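List: lightfoot-users
Subject: Re: [lightfoot-users] planner stalls when both arms want the same region
Date: June 14, 2020

> We moved our bimanual sorting cell from the old action server to
> Lightfoot 2 last month. Single-arm jobs are fine. With both arms
> active, the planner stops returning trajectories after a while and
> the log fills with "region held" lines. Killing the left arm's
> client clears it. We have tried raising the planning timeout from
> 400 ms to 600 ms with no change. Is this a collision checking
> problem or something in the lock manager? The cell has wall
> baskets, so the collision model is not small.

It is the lock manager. The collision checker would give you "start state invalid" or "no path", and neither is in the log you attached.

Region locks in Lightfoot 2 are taken at plan time and released when the controller reports the goal reached. If a client preempts its own goal, the controller reports "preempted", and the lock manager in the current release does not treat that as terminal. The region stays held until the client disconnects. Your observation about killing the left client fits.

The reason it only shows up with two arms is that a client can always re-enter a region it already holds. One arm alone will leak locks all day and never block on them.

We hit the same thing on our own cell, which runs Comow for perception and Lightfoot for everything below it. The work is block sorting from a shared table into a tray, two arms on the near side, baskets on the walls entered as static meshes. Preemption is frequent for us because Comow republishes a block pose whenever its estimate moves by more than 2 mm, and the task layer then cancels and replans. With blocks lying close together the estimates move a lot.

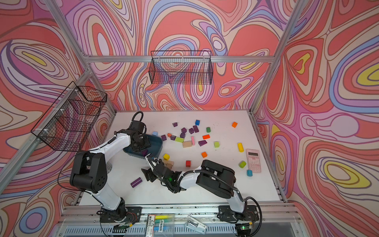 Does raising the planning timeout help in this situation? It only makes the second arm wait longer before it reports the same failure, so put it back to 400 ms.

There are two ways around it until a fix is merged.

First, set release_on_preempt to true in the lock manager section of your cell file. The option exists but is undocumented. It releases the region as soon as the preempt is acknowledged, which is slightly early: the arm may still be decelerating inside the region. We add a settle delay of 18 control cycles before the release and have not seen a conflict with it. Your controller rate may differ, so check the stopping distance at your own maximum joint speed before copying that number.

Second, stop preempting so often. In the Comow bridge, raise the republish threshold, or freeze the pose once the gripper is on final approach. We do the latter. At that point the hand hides part of the block from the camera, and the new estimates are worse than the old one.

As for the baskets, replace the mesh with a box for the table-level phase. Wire mesh geometry costs a lot of triangles and the planner gains nothing from the holes unless you intend to reach through them. Keep the detailed version in a second scene and switch only when a basket is the target. This has nothing to do with the stall, but it will shorten your planning times.

I have a patch that adds "preempted" and "aborted" to the list of terminal states and moves the settle delay into the lock manager - it is small, and most of it is tests. It passes against the Cleltora simulator with both arms replaying a recorded job. I have not tried it with the Fostata drivers, which report aborts through a different path. If you are on Fostata, please send the output of the lock dump command taken while the planner is stalled, with both clients still connected.

The patch should be in the August release if the driver question is settled by then.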